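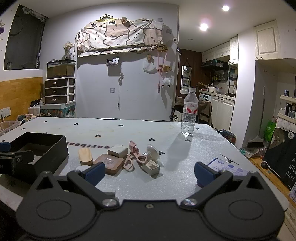

Iko is a small collection of job descriptions, each one broken into tasks and scored for how likely it is that a machine will be doing that task soon. It covers 74 occupations, from payroll clerk to piano tuner. Scores are given per task and never for a whole job, and the wording of a task matters a lot. "Clear a table" was one entry in the first draft. Raters kept disagreeing on it, so it was split: picking up a cluster of small objects, putting them in an open box, wiping stains off a printed cover. The three parts got three quite different scores, and the same kind of split was then made for most of the manual jobs.

Contents

tasks.csv: one row per task, with the occupation, the task text and the median score
ratings.csv: the individual scores behind each median, with rater number
occupations.csv: the list of occupations, with a short note on each
notes.txt: raters' comments, lightly edited for spelling

Scoring

Scores run from 1 to 7. A 1 means the rater sees no sign of the task being automated. A 7 means it is already done by machine in ordinary workplaces. The middle of the scale is where raters differ most, and a 4 should be read as "don't know" as often as "halfway".

Raters were told to ignore cost. This was a mistake for the cleaning and kitchen jobs, where cost decides nearly everything, and a later version should ask about it separately.

How it was made

Marcela Brabec wrote the task list from job ads and interviews with people in the trades. Dušan Matoušek ran the rating rounds and wrote the scripts. The work started as a side project at Hubáček, a staffing agency, and moved to Prornau when the agency dropped its training arm. Some 500 ads were read for the first pass. The ads themselves are not included.

Every task was scored in 2 rounds. In the second round raters could see the first-round median and change their own score. Both scores are kept in ratings.csv.

Running the scripts

You need Python 3 and pandas. Run build.py from the top folder and it rewrites tasks.csv from the raw ratings. It takes under a minute on an old Asus laptop. There is no install step.

Known problems

Office jobs have more tasks listed than manual ones, so don't compare totals.
"Drummer" and "session musician" overlap and share several tasks.
The driving tasks were scored before the December round and use older wording.
A few rows in notes.txt have lost their rater number.

Use

Free for teaching and research. Please don't use the scores to make decisions about anyone's job. Corrections to the task wording are welcome, with the row number.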